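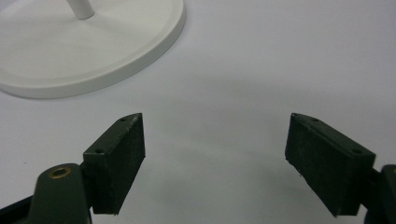 Tratik-list: Re: whisk and stand recordings, how many and how varied?

From: Lộc Vi
To: Tratik-list
Date: December 2019

Trinh Hoàng wrote:
> Hi all, I've read the plan for the kitchen set and I have two
> worries. First, 100 takes per utensil sounds thin to me. Second,
> if the stand never moves, the policy will learn the spot on the
> table and ignore the hooks. Can you say how you're varying things
> before we pull anything into the Fahmy training run?

Hi Trinh, good questions, and I'm glad you asked before the run and not after!

On the count: 100 is per utensil per start position, so the whole kitchen set comes to 4000 if we get through it. I'd like to look at a first training run at 1562 takes, which is where the June set stopped, so we have something fair to compare with.

On the variation, the rules Khoa and I settled on are these:

1. Shift the stand between takes, and turn it too. Eight hooks look a lot alike from above, so a small turn matters more than you'd think. Keep the base in at least one finger camera when the take begins. 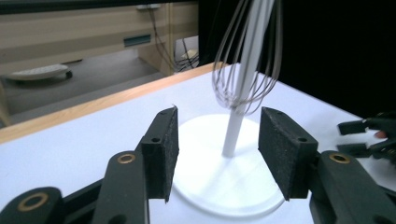

2. Either hand may do the lifting. The other one stays in the take, jaws open, and doesn't get parked off the table.

3. One whisk per take for now. Ladle and spatula come later (Toàn is dying to start on the ladle).

4. Keep the head view wide enough for both grippers, both marker plates and the whole stand. 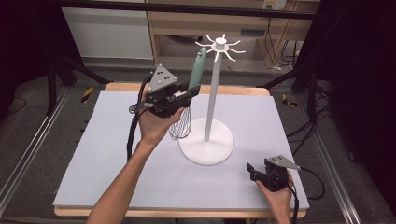

Head view, whisk in the left gripper, right gripper empty.

I love how readable the head view is. You can follow the handle and the hooks at the same time, and the marker plates give us the hand poses to check against. The finger views are the opposite – close, plain, lots of white on white. I was nervous about that, but I've come around. The rim of the base and the foot of the pole are a real landmark up close, and I want the model to get good at using them.

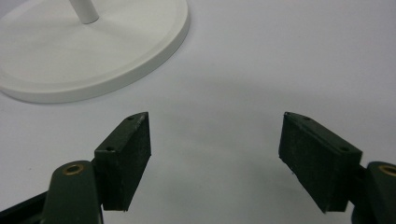
So please don't throw out takes just because a finger camera shows mostly tabletop. Flag them if the base never comes into view at all, and I'll go through those by hand. Of the first 100 I kept 90. The other ten had the two clocks out of step, and Huguette has a fix for that in the Ondeck branch.

Trinh, if you still think the count is thin, send me the start positions you'd add. I'd happily record more, this is the most fun I've had at Vitach all year.

Lộc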